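## Linking an old Brundale account to the new launcher

Read all of this before you click anything. The launcher calls account linking "quick and painless." Set aside an evening.

You need your old Brundale login, the email address it was registered under, and 5 GB of free disk space. The installer says it wants less. It then unpacks the Lusberg expansion whether you own it or not.

1. Close the old client. Check the system tray too, as the close button only hides it.
2. Install the Seminora launcher and sign in with a new Seminora account. Don't use the "Sign in with Brundale" button. It makes a blank account with your name on it, and support has to delete that by hand.
3. Open Settings, then Accounts, then Link a Game.
4. Enter your old login. If you get error 41, your password is longer than the new form allows. Change it on the old site and try again.
5. Pick your home server. You get one choice.

**Caution:** The server list shows population as Low, Medium or High. These labels haven't changed since March, and I wouldn't plan a guild move around them. 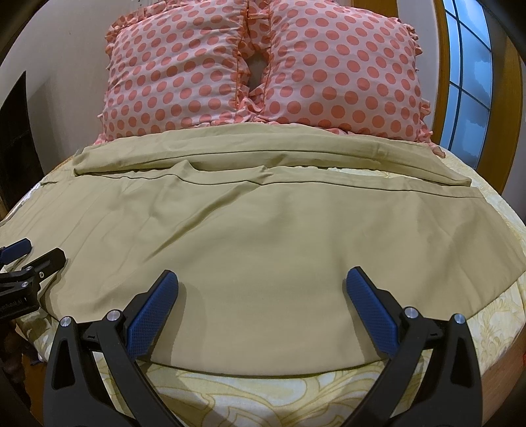

6. On the character screen, check each name against your own list. Names with an apostrophe are replaced by a string of digits (my healer came back as 2857).
7. Click Confirm Transfer. The progress bar reaches 100 percent almost at once and then sits there. Leave it alone until the word "Linked" shows up under your account name.

**Note:** Mounts and housing items arrive separately, through in-game mail. The official notes say "shortly." Lerato Kekana, who runs the Phillips server forum, keeps a thread of players still waiting, and it is not a short thread. Take screenshots of your old inventory before step 7.

### Coins and subscriptions

Old coins are supposed to convert at an even rate. Write down your balance first and compare it afterward. If the totals don't match, file a ticket under Billing. Tickets filed under Game Support get a form letter.

A paid subscription on the old site does not cancel itself when you link. The launcher will tell you it does. Log in to the old site, open Payments, and turn off renewal yourself, then save the confirmation email.

**Caution:** Unlinking is listed in the menu, but the button is grayed out for every account I've tried. Treat step 7 as permanent.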